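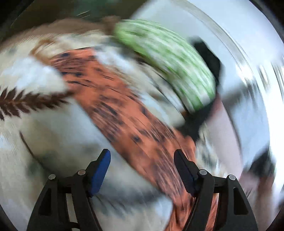 The speckled orange-brown surface

Hi Amber,

Quick update on the Civlow room, as promised. We're further along than I thought we'd be in July! The sorting is done on the window side, and Nélida Echeverría has been through every shelf with me (twice for the craft supplies, which had got into everything). We've packed 15 tubs and labelled them in the colours you picked - they look great.

Money first, I know you'll ask. Of the $2000 from Fotum we've still got $200 left, and I'd like to put it towards hooks and a decent bench light. Is that okay under the equipment line, or do I need to fill in another form?

Still to do: the tall cupboard, the fabric offcuts and the back corner, where I keep putting things down "just for now". Nélida reckons seven more sessions. I'd say fewer, but she was right last time - so let's go with hers. I'll send receipts with the next report.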